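From: Lindsay Bright
To: Perkside Photographers' Circle list
Subject: Re: Self-portrait show, hanging and captions

Genji wrote:

> Dear all,
> The gallery end of Perkside wants captions by the end of May. Mine says
> "Untitled (Self)", and Rin tells me four other people have sent in the
> same thing. Could we please have some variety? Also, does a picture of
> one's own shadow count as a self-portrait? I have been asked twice and
> gave a different answer each time.
> Genji

Genji, all,

Shadows count. Reflections count. I would draw the line at Sotiris's overcoat on a hook, but I drew that line last year as well and he stepped over it and sold two prints, so please don't treat this as a ruling.

On the captions, I have now read every one that came in, with a pot of tea and then with something stronger. The word "liminal" appears more often than the word "photograph". One of you claims to be interrogating the gaze. I have met this person and they can't look a waiter in the eye. Could I suggest we each write down what we would say if somebody's aunt stopped in front of the picture and asked what it was? Katsuhiko has already done this. His reads "Me, at my mother's kitchen table, the winter I stopped smoking." I wanted to see the picture straight away, and I've seen it, I was there when he printed it.

The text limit is 2000 characters for the whole wall panel, which has to cover all of us. Rin's draft introduction came in at 2298 on its own. It is a very good draft and mentions Rembrandt three times. Rin, could one of the Rembrandts go?

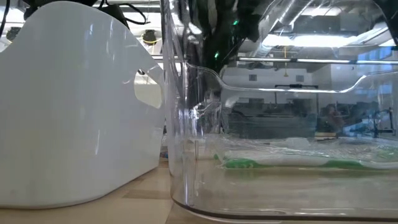 Then there is the matter of size. We agreed on 18 inches for the long edge, framed. Arumugam, who are doing the frames, measured what has been dropped off so far and rang me in a tone I'd describe as pastoral. If yours is bigger, please either reprint it or come and explain yourself to them in person. They open at eight and are at their most forgiving before lunch.

Sotiris has also asked whether he may show his passport booth series, all 137 strips of it, as a single work. I like that series a good deal. You can see him give up on the haircut somewhere in the second row. But it would take the whole of the long wall, and Genji would end up beside the fire door again, where he spent the last show being mistaken for a safety notice. My suggestion is that Sotiris picks one row and we put the rest in an album on the windowsill for people to leaf through.

Somebody needs to ask Okska about the lamps. Last time they lit everything from the left, so half of us looked like suspects and the other half weren't visible at all.

As for whether we ought to be in the room at the opening, standing next to our own faces: I'd rather not, personally. I have changed my hair since mine was taken, and I found it very peaceful at the Nimetti show when a man told me at length that the woman in the photograph looked difficult. I agreed with him. He bought me a drink.

Captions to me by six this evening if you want them checked for spelling, or straight to Rin if you are confident. Katsuhiko, there are two k's in yours and you've only used one.

Lindsay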